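Thursday, late evening

I write this at the kitchen table because upstairs it is still too warm to sleep. Today was the last day of the long school holiday, and from Monday the town will be ours again, or so everybody repeats in the bakery. I am living in Akcombe for two years now and I begin to say it also. In the first summer I thought it was rude to wish the visitors away when they pay for everything. Now I count the cars on the harbour road in my head and feel a small joy when they point inland.

The heat was bad again in the afternoon. I had three rooms to turn over at the Rostami house before four o'clock, and the Sanel flat after that, with the family from the north who asked to leave late and then left later still. They were nice people. The father gave me a bag with half a loaf, four peaches and a jar of something orange that I have not yet opened. Most guests leave food in the last week of the season. In July they leave nothing, only sand.

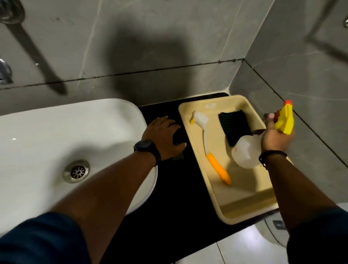 What Muthoni said about the winter

Muthoni Lyimo came by bicycle at six and we sat on the sea wall with our feet hanging down, which I would be ashamed to do in August with so many people looking. She has passed many more winters in this town than me and she has firm opinions about it. She says that in November the wind comes into the houses by the letter box, and that the person who has not put away money by then will learn to like soup. I told her I like soup already. She said I don't yet know how much.

She wanted to know if I will stay. The owner of the Rostami house has offered me ten hours a week from October until Easter, mostly airing the rooms and looking for damp, and Muthoni thinks I should ask for more hours or else for the little room at the back without rent. I am not good at asking. In my own language I would know how to make it sound light, but in English I practise the sentence so long that it becomes heavy like a stone. She made me say it aloud on the wall. I said it perhaps five times, and by the last time we were both laughing and a man with a dog walked round us in a wide circle.

I have put aside around 3000 since spring. It looked like a great sum when I wrote it in the book, and it looked smaller after I took away the rent for the dark months. If I take the ten hours, I can manage until the first guests come at Easter. If I also do the ironing for the hotel in Pradthorpe, I can manage and buy a coat. The bus to Pradthorpe goes only in the mornings after the season closes, so I would have to come home on foot by the cliff path or wait for somebody with a car. I must ask who drives there.

After Muthoni left I walked along the front. The ice cream window was already half shut and the girl inside was reading. The deckchairs were in their pile. Two old men whom I had not seen since June were sitting on their usual bench as if they had been only to post a letter, and one of them lifted his hand to me. I was more happy about this than I can explain. In July I pass a thousand faces and not one of them lifts a hand.

I bought bread, though I had the half loaf, only to be inside the bakery when there was no queue. The baker's wife told me she will close for a fortnight and sleep. She has been up at three every morning since Whitsun. She asked where I come from, and I noticed that it is the first time she has had a moment to ask me. So we talked until her husband called from the back that the trays will not wash themselves.

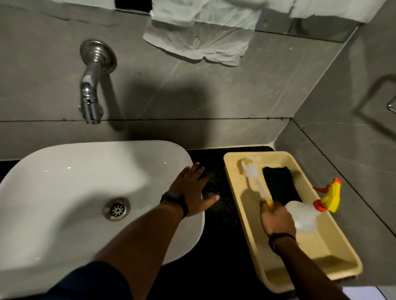
The letter from my aunt arrived also today, and I have read it twice. Mehrangiz Mazandarani, she signs it, with her whole name, as if I might have another aunt who writes to me in green ink. She wants to know what the sea is like when the summer people go. I will tell her that I don't know yet how to describe it, last year I was ill for most of September and saw it through a window. She also asks, as always, about the houses where I work, because she likes to furnish them in her mind. I have told her already of the beds and the curtains. This time I could tell her of a tap that comes straight out of the wall over a white basin, with big grey tiles behind it that have pale lines like marble. She will write back that it is very cold for a bathroom and that I should persuade them to have flowers.

She is thirty-nine, only a few years older than me, the youngest of my mother's sisters, and yet she writes to me like a grandmother. Do I eat, do I wear something on my head, have I found a friend. This year I can answer yes to all three – the hat is ugly but it is a hat.

I should write down what is left for this week so that I don't carry it in my head to bed. The Sanel keys go back tomorrow before noon. The blankets have to come down from the attic, and I must look if the moths have been there. Pay the telephone. Return Muthoni's pump. Speak to Rostami about the hours, and about the room also, in the same conversation, before I lose my courage between the one and the other.

It is almost eleven. The music from the beach bar has stopped early and I can hear the water, with the window open, all the way from the harbour. I ate one of the peaches standing up. The other three are for breakfast, if the night is not too warm for them.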